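Prumthorpe clothing swap — the sorting room

Quick gallery from October. Sorry it's taken a while, been flat out since. 792 items came through in the end, most of it kids and men's sizes, and everything got a look-over before it went on a rack. Joelle Nimri did the sign-in, Garba Jibrin hauled bags, Nneka Okoro ran the mending corner. Pics are mine unless it says otherwise. Rin

Before you scroll
Lost anything? Email me, dont ring the hall. Two scarves and a kid's mitten still in the tub.

How the colours were sorted
Brights kept apart from the darks this year. Much easier to find things on the racks, and the greens went first — no idea why. Polos and tees folded, towels in their own pile, anything with a stain over to Nneka.

Folding table
Turquoise towel still to be done, orange shirt beside it, green polo with the tag showing at the collar. Yellow one off to the lower left. Pale green tray up the back, next to the little spiky plant.
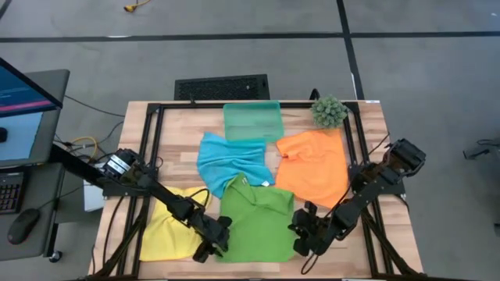
Same colour family again, closer in. Light green cloth, and the plant behind it.

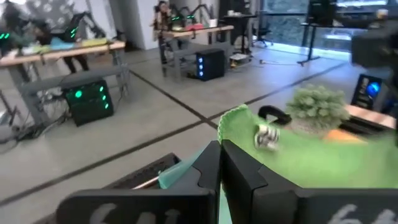

What went where
Racks by the door — adults. Tables along the wall — kids, babies, linen. 300 pieces left over at close, bagged that night and sent on to the Wumeo shop on the corner. They've asked for towels again if anyone has spares, any colour, clean please.

Next one
Spring, date to come. Vsevolod Bondarchuk is doing the bookings so talk to him about a table. Bring your own hangers if you can, we ran out by lunch and ended up draping coats over chairs. Bags open from 9 am, swap from 10, pack-up at 2.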